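Markets | Fixed Income | Municipal Credit

The Bond Nobody Wanted to Sell

By the Urquhart Letter staff
29/05/2022

Print this article | E-mail to a friend

The portfolio manager at Boleo has a window that looks out on a parking structure, and she would like it known that the parking structure is rated higher than most of what she owns.

She runs a high-yield municipal fund, a corner of the bond market where hospitals, toll bridges and the occasional ice rink come to borrow. It has been a bad spring for it. Rates went up, prices went down, and shareholders who had been told munis were the sleepy part of their savings woke up and asked for their money back.

"People call and say, 'I thought this was safe,'" she says. "I say it is safe. You'll get paid. You just won't enjoy the statement until then."

Her problem this month is Lullville, which sold bonds to build a water treatment plant and then grew more slowly than the consultant's report said it would. The report ran to 177 pages. She has read it twice, the second time for pleasure.

"There's a chart in there with population on it, and the line goes up like a rocket," she says. "I've been to Lullville. They have one stoplight and it blinks."

The town hasn't missed a payment. It did dip into its reserve fund in October, and it put out a notice saying so, on a Friday evening, in the spot where such notices are traditionally buried. The bonds lost 9 points in the next 13 trading days. Boleo, which holds a large piece of the deal, didn't sell.

Was that conviction? She thinks about it for a while.

"Some of it was conviction. Some of it was that the only bid came from a dealer who sounded like he was eating lunch."

Liquidity is the word people in her line of work use for this, usually when there isn't any. A Treasury trades all day long. A bond from a small water district may trade twice in a year, and one of those times it's somebody's estate. When funds have to raise cash in a hurry, they sell what they can, so the good bonds go first and the shareholders who stay behind are left with more of the ice rink.

She keeps extra cash now, 16 percent of the fund at last count, and takes grief for it from both directions. In good months it drags on returns. In bad months clients want to know why it wasn't more. 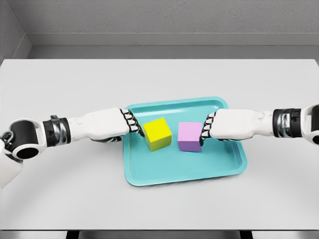
"I had a boss who said cash is an opinion," she says. "He was fired for having too little of it, so I guess that was an opinion too."

She is warmer on the new bonds being sold by Elo, a hospital system that came to market last week paying a yield she hadn't seen since she had a smaller office. She put in for a big order and got most of it, a result she found worrying. In her experience, when a muni manager gets all the bonds she asked for, it's time to go back and read the footnotes.

She did. The footnotes were fine, apart from a paragraph on nurse staffing costs that she describes as "a horror story in nine-point type."

As for Lullville, the next payment comes out of water bills, and the town council has agreed to raise them. Residents aren't pleased. She has watched the recording of the meeting, all of it, including the part about the dog park.

"One man stood up and asked who these bondholders were, anyway, and why they couldn't wait," she says. "I wanted to call in. I'd have told him we've been waiting. We're very good at it."

She plans to drive out again before the fall and look at the plant. Last time the gate was locked, and she took a picture of the sign.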